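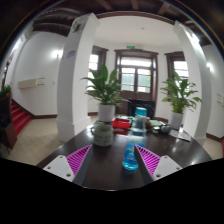
*A water bottle and a mug on a dark wooden table.*

## The Long Return of the Stetolgate Spring

For most of its history, the town of Stetolgate drew its drinking water from a single spring on the north slope of the Melis valley. The spring supplied 184 households, a school, and the public baths. When the regional pipeline arrived, the stone basin was covered over and the path to it was left to the brambles.

Interest in the spring revived after two dry summers in which pressure in the pipeline fell sharply each afternoon. Residents on the upper streets stored water in the morning and went without in the evening. The town council commissioned a survey from Clilus, a regional firm of water engineers, and asked whether the old source could serve as a reserve.
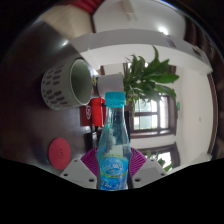
The survey found that the flow had changed very little. The basin needed new mortar, and the first 200 yards of channel had collapsed under tree roots, but the water itself met the standards for public supply after simple filtering. Clilus recommended a modest repair and a small holding tank below the church.

Opinion in the town was divided. Owners of the lower orchards, who had used the overflow for decades, feared that their trees would suffer. An agreement reached in May reserves the night flow for the orchards and the day flow for the tank. It is to be reviewed after two growing seasons.
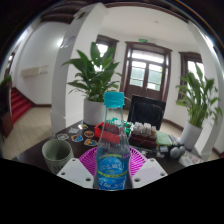
Work on the channel has been slower than planned. The slope is steep, and stone must be carried by hand from the Futau road. Where the original blocks could be recovered, they have been cleaned and set back in their old positions, with lime mortar matched to samples taken from the basin wall.

The council has also restored the public tap in the market square, which had been dry since the pipeline opened. It runs from six in the morning until dusk. Older residents report that the taste is as they remember it, slightly hard, with a trace of iron. A notice beside the tap gives the results of the latest tests and the hours at which the orchard gates are opened.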